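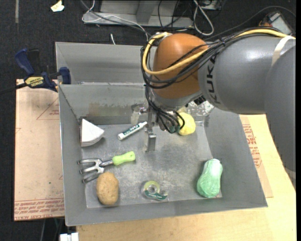

The bin mid-run, with the KUKA arm over it and the gripper pointing down.

Home | Tutorials | Grasping | Code | About

10 Jan 2019
By Vlasta Spahić

How to tune a push-before-grasp picker

A few of you wrote in after my June post wanting the steps for the Farkirex picker, so I'm finally writing them up! The idea is simple. Before the arm tries a grasp it scores the best one it can find, and if that score is too low it nudges something first (a short sideways shove with closed fingers) and looks again. Most of the tuning comes down to deciding what "too low" means.

Start by clamping the bin down. I used a bar clamp on the side wall. Skip it and your first hard push slides the whole bin, and then every pose you calibrated is wrong — ask me how I know.

Next, pick your objects. I like a mix that fails in different ways. A potato is easy. A slim tube lying flat is harder, and a clear tape dispenser is just mean to a depth camera. A hand cultivator with a bright green handle is great for testing, since the handle is a decent grasp and the prongs are a terrible one, and you'll see fast whether your scorer knows the difference.

Now collect a baseline with pushing turned off. I ran 445 attempts and logged the score and the result for each. Sort them by score and find where the failures start to bunch up. Set your first threshold there. Mine came out too high, so the arm fussed around pushing things it could easily have picked. Hjalti Hallgrímsson watched one of these runs and suggested capping pushes at two per grasp, and I've kept that cap ever since.

Turn pushing on and run again with the same objects. I did 329 attempts this time and had 31 failures, most of them on the tape dispenser. Lower the threshold a little, repeat, and stop when the failure count begins to climb.

One thing about cables: leave slack at the wrist and tie the bundle to the arm. Then jog the wrist through its full turn by hand, slowly, before you let the planner have it.

If you want to compare with the Shenoy scorer, swap it in at the ranking step and leave the push code alone. I haven't tried it in the deeper Damau bins yet.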